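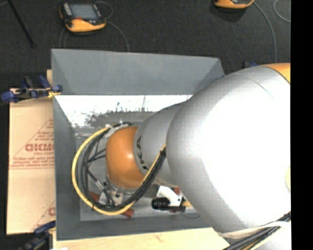

Cutanico bin picking gripper kit, 2 stars out of 5

Bought this for the KUKA at our Sadcombe shop. Paid 2529 for the kit, then another 546 for the cable set, which you'd think would be included. Nope.

Good stuff first. Bolts up fast, fingers are easy to swap, grip is strong enough for the small castings we run. Manual is decent.

Now the problem. The cables. They hang off the wrist in a big loop that goes right down in the bin with the gripper. Kit comes with one clip for the forearm. One! Third week, Thursday night shift, loop snagged on the bin lip on the way out, arm kept pulling. Connector came half out, gripper lost signal and opened. Part dropped from full height. No one was near it, thank god, but there is NO fault raised when that happens. Robot just carried on with the next pick like nothing was wrong. Thats a safety problem in my book, not a nuisance.

Called support. 3 calls to get a person. Told me to "shorten the loop". Did that, then the wrist couldnt make its full turn without yanking tight. So now we run slow, with extra straps we bought ourselfs, and the cell gate stays locked whenever it's moving.

Had a Groretov gripper before this on the old cell. Weaker, uglier, but it stopped dead if the signal dropped. Would go back to it tomorrow.

Two stars for the fingers. If you already have one, pull the plug with the air on and a part in the grip, everyone well back, and see what yours does.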